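**Household chores pilot, progress note, July**
To: Maribel Pacheco
From: Finbarr Fitzgerald, Clestevby site
cc: Suqin Dai, Aiguo Wei

Maribel, short one this month, writing between runs. Full spreadsheet comes from Suqin on Tuesday. Money part at the bottom.

## Where we are

Short answer to your question from the last call (can it do chores yet): some of them, slowly, with one of us standing by. Would not leave it alone in anybody's kitchen.

1,074 attempts logged since the grant period started. That's all chores together, fridge, table wiping, floor pickup, laundry folding. Folding is paused, see below.

Table wiping is the good news. It covers the top, gets the corners, and stopped pushing the cloth over the side once Aiguo changed the way it judges the edge. Still presses too hard. We've gone thru two cloths a week.

Floor pickup so-so. Socks fine, paper fine, coins no. Anything flat, no.

## Fridge work

Most of the month went here. Task is the low drawer: open it, find the bottle asked for, take it out, put it on the table, shut the drawer. A person does this without thinking. We have 200 attempts on the full sequence and 49 went start to finish with no help. Not great, but June was 9, same number of tries.

Where it fails:

- Opening the drawer. Mostly solved. Pulls straight now, used to pull up and jam.
- Picking the right bottle. Good when the cap colors differ. When both caps are the same it guesses.
- The grasp. This is the big one. Bottles lying down roll when a finger touches them, then it has to look again and start over.
- Closing. It forgets how far out the drawer is and bumps it with a leg. Balance team knows.

Low drawers are hard for the legs as well as the hands. It has to reach down and sideways and keep both feet planted. Tamara Pană wants us to try a wider stance before we touch the grasp code again, and I agree.

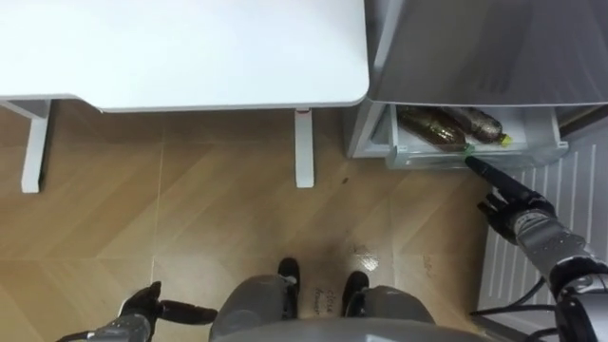
*Fridge task, low drawer: right index finger at the green-capped bottle, yellow cap next to it.*

Lying-down bottles are staying in the test even though upright ones would make our numbers look nicer. Real people lay bottles down. Suqin ran a side set with upright bottles on the table and it hardly missed, so the hand itself is OK.

Speed: a good run is still several times slower than me doing it. Haven't worked on speed at all, on purpose. Accuracy first, then we'll see.

## Paused or slipped

Folding, paused. Towels OK, shirts a mess, and the fridge needed the hours. Back on it once the stance work is done.

Shop-floor trial at Skullunitz (restocking a low shelf) slipped. Their side is ready, ours isn't. A shelf is easier than a drawer in one way, nothing to pull, but there are people walking past and I want the stop behavior checked again first. Aiguo is writing up the checks. They've been patient about it, but I'd like to give them a real date soon.

Jiang delivered the replacement finger pads late and one set was the wrong size. Swapped. Cost us some days.

## Money

On budget overall. Parts is over a bit (pads, cables), travel is under becuase Skullunitz didn't happen. Would like your OK to move the unused travel money to parts. No change to the total.

## Next

1. Wider stance, rerun the fridge set the same way so the numbers compare.
2. Same-color caps. Aiguo wants to try reading the labels, I'm doubtful, he gets two weeks.
3. Drawer closing.
4. Date for Skullunitz.

Need from you: yes or no on the travel money, and whether the Prorkumance people still want a demo. If they do, table wiping plus one fridge run, no promises on the fridge.

Finbarr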